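Last updated: November
Filed under: Talks / Data Security / Breach Response

Speaker notes: How long is too long? Breach notices and the people who wait for them

Slot is 20 minutes, plus questions. Slides are numbered in brackets. Skip 3 if we start late.

[1] Title slide
Leave it up while people sit down. Say hello, say where the toilets are, get going.

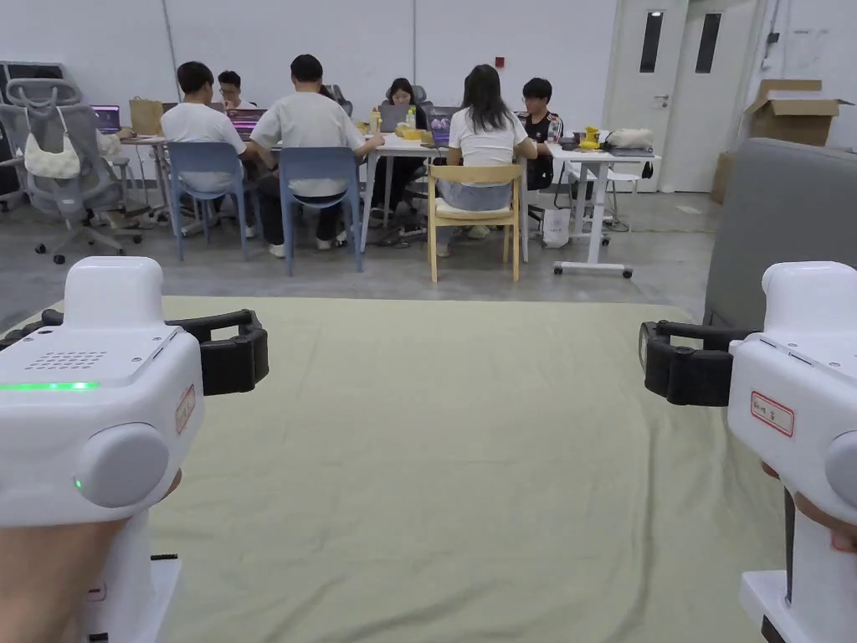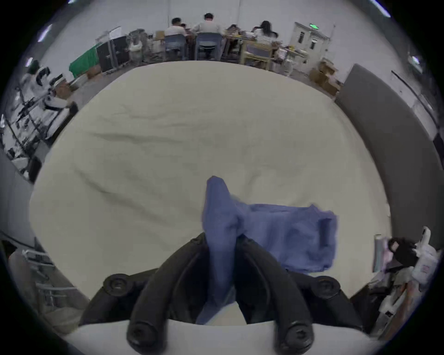

[2] The Povero notice
Start by reading the first line of the Povero email out loud: "We take your privacy very seriously." Pause. Ask who in the room has had an email that starts this way. Most hands will go up. Ask who believed it.

Then the facts as Povero gives them. Somebody got into the billing system on a Sunday. 2729 customer accounts were copied. Customers heard 24 days later. Povero calls this "prompt."

I don't buy it, and I want the room to see why. The company locked its own staff accounts on day one. It hired Wegener to look through the logs on day 4. So by then it knew enough to pay an outside firm, and it still didn't know enough to tell people to change a password?

[3] The number
Spend a minute on 2729. It sounds exact, and exact numbers calm people down. Read the footnote: "accounts confirmed as affected." Confirmed by whom, from which logs? The Wegener summary says the logs for the Stirkau office had been overwritten. You can't confirm anything from a log you don't have. The real number may be the same. It may be a lot higher. The notice should have said so.

Don't claim it IS higher. Somebody will ask. I don't know, and I doubt they do.

[4] The usual excuses
Take these quickly, one click each.

"We didn't want to cause alarm." People whose bank details are out there should be a little alarmed.

"The investigation was ongoing." It always is. You can send a short notice first and a longer one later. The postage is cheap and the email is free.

"We have no evidence of misuse." Ask what they looked at. Stolen data doesn't ring the front desk when it gets used. If nobody searched, of course there's no evidence.

"Passwords were encrypted." Sometimes true, often they mean hashed, and sometimes badly. If they won't name the method, treat the password as gone.

[5] The Wullport version
Be fair here. Wullport had a smaller break-in and sent a notice after 4 days. It was ugly — one typo in the heading and a dead link — but it told customers what was taken, what wasn't known yet, and when the next update would come. The next update did come.

People like to hold Wullport up as proof that the system works. I wouldn't go that far. It was a small shop with a simple database, and it had less to lose by talking. Praise the notice and leave the halo off.

[6] What to do when you get one of these
Change that password, and any place you used the same one.
Turn on two-step login.
Don't click the link in the notice. Type the address yourself. Fake notices follow real ones within hours.
Take the free credit monitoring if you like, but read what you sign. Povero's offer asked for more personal data than the thief got.
Write back and ask what they held on you. Keep the reply.

[7] Questions
Likely one: "Would bigger fines fix it?" My answer is maybe. A fine that lands years later gets planned for like rent. I'd sooner see a fixed clock that starts when the first outside firm is hired, with the dates printed in the notice itself.

If they ask about cyber insurance, say it's a separate talk and offer to stay after.

Leave slide 6 on screen during questions so people can copy it down.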